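Ditura Community Help > Home & Renting > First apartment

What do you really need to buy for a first apartment?

Vlasta Bednárik
25 March 2026

I sign for a one-bedroom in the Brekus building next week. First month plus deposit comes to 2,080 and I have 3,858 saved, so I'm not broke, but I want to keep a cushion in case the car needs work. My plan is to spend 1,000 or less on everything for the apartment and leave the rest alone.

What I have already: a mattress, two lamps, a folding chair, one box of towels and sheets. No couch, no table, no dishes. The apartment comes with a stove and fridge but no microwave. There is laundry in the basement that takes a card.

I've looked at checklists online and they are all way too long. One of them had a melon baller on it. I'd like to hear from people who have done this lately. What did you buy first, what did you wait on, and what was a waste? Also, does renter's insurance matter if I own almost nothing?
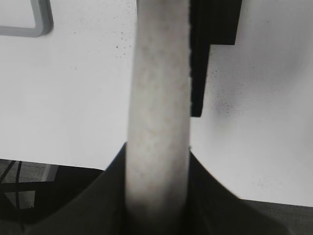
Bořivoj Vrabec

Get the insurance. It covers more than your stuff. If your tub overflows into the unit below, you can be on the hook for that damage, and the liability part is what you are paying for. Ask the building what minimum they want before you buy a policy. A lot of leases have a number in them and people don't read that page.

As for buying, I moved in February and did it in this order.

Before the first night: shower curtain and rings, toilet paper, trash bags, a plunger, hand soap, bedding, phone charger, something to cover the bedroom window. Buy the plunger before you need it.

First week: one pot, one frying pan, a cutting board, a decent knife, two plates, two bowls, two mugs, forks and spoons, dish soap, sponge, can opener. You can do all of that for 100 if you go to a thrift store for the plates and mugs. Spend the money on the knife and the pan. 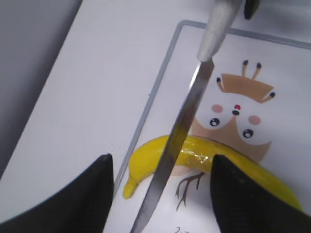

First month: a table, a second chair, a vacuum or at least a broom and dustpan, a small toolkit with a screwdriver and a tape measure. Measure the doorway and the stairs before you buy a couch. I had to return one because it would not go around the landing, and I lost the delivery fee.

Waited on and never missed: coffee table, toaster, TV stand, matching anything.

Take pictures of every wall, floor and appliance on the day you get the keys. Email them to the landlord the same day so there is a date on them. My cousin rented from Wasilewska and got her full deposit back that way after they tried to charge her for a scratched counter.

stunar_2nd_floor

just ask your family lol. everybody has an extra blanket and extra forks. I didn't buy any dishes for a year

pepperjack

Mostly agree with the long answer, but I would move the microwave up to the first week. If you work late you will end up ordering food, and two or three orders is the price of a used microwave.

For the kitchen, don't buy the big boxed sets. You pay for fourteen pieces and use four. Buy single items as you find out what you cook. If you never bake, you don't need a rolling pin or three sizes of sheet pan, and they take up the only deep drawer you've got.
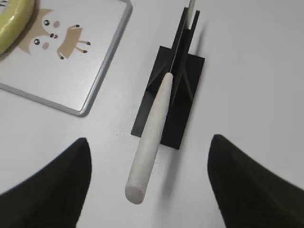 Furniture is where your 1,000 will go. Check the end of the month on local listings. People who are moving out have to be gone by a certain day and the prices drop. Bring a friend and a flashlight, look along the seams of anything with fabric on it, and skip used mattresses and used upholstered headboards completely.

Set up the electric account a few days before you move in. Mine took two business days to switch over and I spent them with a cooler full of ice. Internet can take longer than that, so call now if you need it for work.

Also put a little aside for the laundry card. Ours wouldn't load less than a set amount at a time.

3 answers. Sort by: oldest first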